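Care of Motorcycle Leathers and Gloves After a Track Day

December
By Orysia Marchuk

Riders who store their leathers without cleaning them often find the seams stiff by spring. The steps below take 29 minutes, drying excluded.

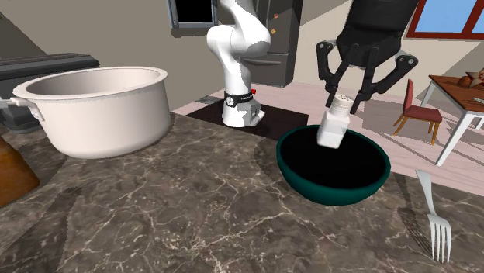
Ewurabena Opoku writes that salt from sweat does more harm to gloves than road dirt, and that she wipes the palms and cuffs with a damp cloth before leaving the circuit.

Brush off insects and grit with a soft brush. Wipe the outer leather with a cloth wrung out in lukewarm water and a little mild soap, then go over it again with plain water. Removable liners should be washed separately, according to the label.

Hang the suit on a wide hanger, zippers open, away from radiators and direct sun. Gloves are best dried flat – fingers straight, cuffs open.

Apply conditioner sparingly once the leather is fully dry. Perforated panels need very little. Check the knee sliders and replace them before the backing shows.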